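Frequently Asked Questions About Your Kitchen and Breakfast Things

Welcome to the Bristarard guest pages! We get a lot of lovely emails before people arrive, and a good many of them are about the kitchen, so Saoirse Cullinane and I have gathered the usual questions in one spot. If yours isn't answered, write to us anyway. We like hearing from you, and there's always somebody near the office until 9 p.m.

Is breakfast included?

Yes and no, I'm afraid. We don't cook for you, but we do leave you the makings of a first breakfast: bread, butter, a jar of jam, milk, tea bags and a bag of ground coffee. After that you're on your own, and the shop in Rurden opens at 7 in the morning and does a very good brown loaf (get there before 10 if you want one, especially in August).

What do you provide in the way of dishes?

Plates, bowls, mugs, glasses and cutlery, enough for the number of guests the cottage sleeps, plus spares. The everyday plates are plain white and can take all the knocking about you like. The gold-rimmed ones came down to us from Siobhán Mulcahy, who ran the place before we did and who believed firmly that good plates should be eaten off and not looked at. We agree with her, so please do use them! We only ask that you read the next two answers first.

Can the gold-rimmed plates go in the microwave?

Please don't. Metallic trim can spark in a microwave, and it will spoil the gold even if nothing worse happens. Warm your food on one of the plain plates or in a bowl and move it over afterward.

And the dishwasher?

We'd rather you washed those by hand, in warm water with a soft cloth and a drop of ordinary dish soap. No scouring pads, please, and no lemon-scented powders, which are harder on gold than you would think. The same goes for the white-handled cutlery. Dishwasher heat can dull the handles and loosen them over time, and I have glued enough spoons back together to last me. Everything else can go in the machine.

How do I use the French press?

We get this one more than any other, so I'll take my time over it. Fill the kettle, and while it comes to a boil, pour a little hot water from the tap into the glass to take the chill off, then tip it out. Put in one rounded tablespoon of coffee for each cup you want. Let the boiled kettle sit for half a minute, pour the water over, give it a gentle stir and set the lid on with the plunger all the way up. Wait 4 minutes. Then press down slowly, and if it pushes back hard, lift it a little and try again instead of leaning on it. Pour it all out once it's ready, as coffee left sitting on the grounds turns bitter.

Where do the coffee grounds go?

In the compost caddy, never down the sink. Pádraig Moynihan comes out to us when the drains back up, and he is excellent company, but we see plenty of him already.

What can I use from the counter?

All of it. The dried herbs are for anyone who's cooking, the press and mugs are for everybody, and the clear container with the teal lid is there for you to fill with whatever you've bought, be it pasta or oats or cookies for the children.
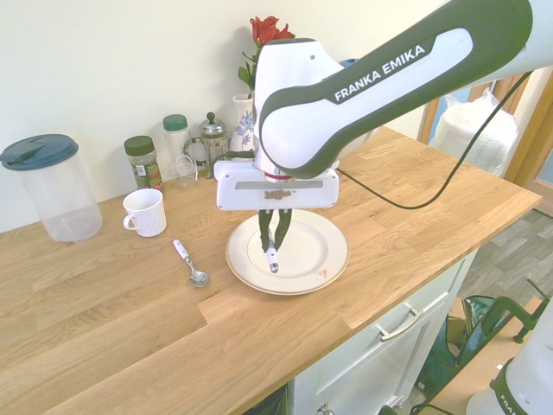
If you finish something, you needn't replace it, though a note on the pad is a kindness to whoever comes next. And if you open flour or sugar, do put it away with a lid on. We're in the country here, and the ants know it.

Can I put a hot pan straight on the countertop?

No, please use a trivet. The counters are butcher block and they mark easily. Wipe up coffee and tea fairly soon too, and don't worry if you find a ring in the morning. Tell us and we'll rub it down and oil it after you leave. We won't charge you for a ring.

Can we have flowers in the kitchen?

Of course you can! Help yourself to the blue and white floral vase. You're welcome to cut a rose or two from the bed by the gate. Change the water every other day and snip a little off the stems, and a rose will often give you most of a week.

What happens if we break something?

It happens to all of us. Leave the pieces wrapped in newspaper beside the bin and let us know which item it was. Mugs and plain plates are never charged for. For the gold-rimmed ones, we'd just like to hear before you go, so that we can start looking for a match, which is slow work with an old pattern.

How should we leave the kitchen?

Dishes washed and put away, fridge emptied, and the press taken apart and left to dry on the rack. Checkout is at 11 a.m. If you're running late with the drying up, ring extension 78 and we'll see what we can do.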